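Rosemarie Albers
Thread: the sheet-metal bins, the blocks, and what I'd do differently next time

1/ We moved the block sorting over to metal bins in June and a few people asked how that went. Long answer below.
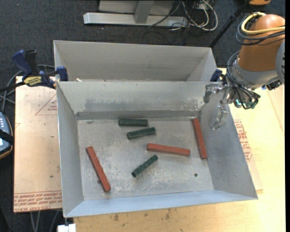 Front bin with six blocks in it, green and red. Second bin right behind.

2/ Background for anyone new. We used to keep blocks in plastic totes. The totes bowed in the middle once they had any weight in them, and the corners went first. By spring we had more tape than tote.

3/ Hauke Steinbach found the metal bins in a clearance lot at Corkgate. He paid 200 for the lot and borrowed a trailer to get them home. I thought that was too much at the time. I don't think so now.

4/ They are heavy. Two people to move one, and wear gloves. The top edges on ours had been folded over but a couple of corners still needed a file.

5/ The sloping walls are the main thing I like. A block that gets dropped near the side slides down toward the floor and you can get your hand around it. In the straight-sided totes they would stand on end in the corner and you had to dig.

6/ It doesn't work every time. See the long red one at the far right in the photo, close up against the wall. The long ones do that more than the short ones.

7/ On lengths: red is long, green is short. That was Hauke's idea and it replaced the old system, where the length was written on the end in pencil. Pencil rubs off. Paint wears too, but you can still tell red from green when it's half gone.

8/ Someone will bring up color blindness. Dark green and brick red is not a great pair, I know. The length difference is big enough to go by on its own. If I were buying paint again I'd get a blue.

9/ Paint was Pillerham, the flat finish. Gloss looked nicer on the test pieces but they stuck to each other when we left them stacked overnight.

10/ The floor of the bin. It's scuffed, and there are whitish marks and patches all over it, thickest where the blocks sit. I tried dish soap, then a paste cleaner, then a nylon brush. The soap took off the dust. The other two did nothing I could see, so I stopped.

11/ The back wall has a wide dark band with scratches through it. Same story. I've decided it's the color of the bin.

12/ Do not use steel wool on these. I did one corner of a different bin and it's brighter than the rest now and it catches my eye every time I walk past.

13/ Noise. This is the real complaint. Dropping a block into an empty metal bin is loud, and if you do it for an hour your ears know about it. We tried a rubber mat from Dillalo on the floor of one bin. Quieter, but grit got under it and the blocks didn't slide anymore.

14/ So the mat came out. What we do now is set the first few blocks down by hand and only start tossing once there's a layer.

15/ Spacing. We have the bins touching, one right behind the other. I started with a gap between them -- a hand's width -- and blocks went down it constantly. Getting one out meant shifting a full bin. Push them together.

16/ The drawback is that scraps collect along the join. There's a bit of something whitish in the rear bin in the photo, down by the shared edge. I go along there with a shop vac before I pack up, usually a little after 4 in the afternoon.

17/ How full to fill them. We stop at 8 blocks per bin when we're sorting, even though far more would fit. With a shallow spread you can see what you have. Once they start piling up the green ones disappear under the red ones.

18/ For storage it's different, stack as high as you like. We have 3,800 blocks altogether if you believe the notebook. Hauke keeps the notebook and I believe it most of the time.

19/ Last full sort took two afternoons and turned up 798 with splits or bad ends. Those went in the reject pile. The short splits get trimmed and repainted green if there's enough left.

20/ Question from Kang in the replies: would I line the bins up on a table or leave them on the floor. Table, if it's a strong one. Leaning over the low front edge is fine at waist height. On the floor it gets your back within the hour.

21/ Another one: do they rust. One did, along a seam, after it was left outside over a wet weekend. I wiped it down with oil and it hasn't spread. The rest live indoors and are fine.

22/ And no, I don't have spares to sell. Corkgate may get more in. Call before you drive out, they don't update the listing.

23/ Next job is labels for the fronts. Magnets if the metal takes them, which I keep forgetting to check -- will add to this when I have.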